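FOR RELEASE IN DECEMBER

Stoton opens bookings for towel and linen sorting sessions

Stoton will run a new set of household sorting sessions this winter, starting with the item most homes have too many of and store worst: towels. The sessions take place on Wednesday evenings and last 45 minutes. Bookings are open now.

Each session covers one kind of household textile. Towels come first, followed by bed linen, then table linen and cleaning cloths. People work at a long table with fabric baskets and learn to fold, roll and store things in the space they already have.

"Most people we meet own enough storage," said Nisreen Zoubi, who leads the sessions. "They have a shelf, they have a couple of baskets, and the towels go in flat, in one stack. Then somebody wants the one on the bottom and the whole stack comes out. We stand things up in the basket so that each one can be lifted out by itself."

The method uses soft, open-topped baskets in cream, set close together on the tabletop. Folded pieces go in upright. Colors are kept apart where that helps, so a green cloth and a blue one can be told from each other at a glance, and paler pieces such as pink, yellow and white can share a basket. 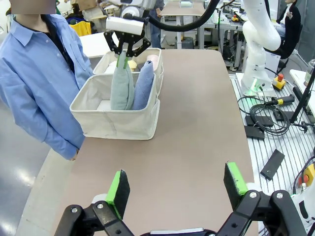

What the sessions cover

The first part is folding. Zoubi teaches a simple fold for bath towels and a tighter one for hand towels, and people repeat each of them until the edges line up. The second part is rolling, which suits thicker towels and shallow shelves. The last 10 minutes are for loading the baskets and putting labels on them.

Places cost nothing for households in the Mridha building, where Stoton has its workroom. Everyone else pays a small fee at the door. Towels and baskets are provided, and people may bring up to 3 items from home if they have something awkward to store – a bath sheet, a robe, a child's hooded towel.

The baskets for the series come from Prollaner, a maker of canvas home goods. They have a fabric handle strip across the front and stitched rims, and the sides are soft enough to give a little when a basket goes onto a narrow shelf.

"We wanted a basket that people would leave out in a bathroom or a hallway," said Ghassan Moussa of Prollaner. "If it has to be hidden in a cupboard, it gets filled once and forgotten. The handle goes on the front so you can pull it toward you with one hand."

Rolled or folded

Stoton teaches both ways and leaves the choice to the household. A rolled towel can lie on its side or stand on end in a basket, and the thick ones hold their shape well. A towel folded to a point stands up by itself on a table or shelf, though it takes more practice. White, lavender, pale yellow, gray-green, pink and charcoal towels are all used for the towel session.

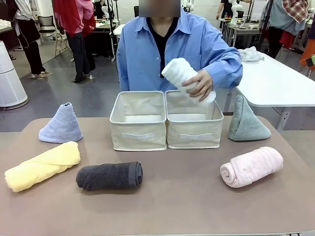 By Sebastián Tapia, Stoton press desk

The series has room for 100 people over the winter. Groups are kept small so that everyone has a place at the table. Bookings can be made through Pluria, the neighborhood listings service, or in person at the Stoton workroom. Anyone who needs a seat or a lower table should say so when booking.

A printed folding guide will be handed out at the end of each session. Extra copies will be kept at the workroom through the winter.

Press contact: Qusai Bataineh, Stoton
Bookings: Zaid Rizk, Pluria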